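About Mavromatis Language School

Our school opened its doors in Trenville 29 years ago, with one classroom on the second floor above a bakery and 12 students who wanted to learn Greek. The founder, Kyriaki Theodorakopoulos, was teaching in the evenings and working in the bakery in the mornings. Some of those first students still come to our reading group in October, and they like to tell the new ones how the whole lesson smelled of bread.

Today we teach Greek, Italian and Spanish to 70 adults and teenagers. The groups are small and the teacher stays with the same group for the full year, so a shy student has time to become less shy. We do not give homework every week - many of our students have jobs and children - but we ask everyone to read something short at home and to bring one new word to class.
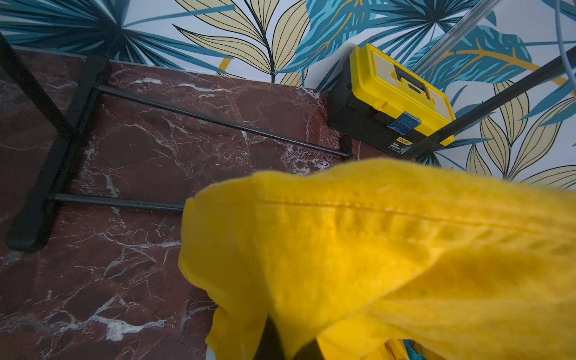 Panagiotis Lambrakis joined us as a teacher of Greek and now he is also responsible for the program. He wrote the beginner book which we use, called Garico, and he corrects it each summer with the remarks of the students. The book can be bought at the office or borrowed for 2 months.

New groups begin in fall and in spring. Before you register, we invite you for a short talk with a teacher, to find the right level for you. It is free and there is no written test. The office is open from 3pm to 8pm, and the entrance is from the side of Hivberg Street, next to the pharmacy.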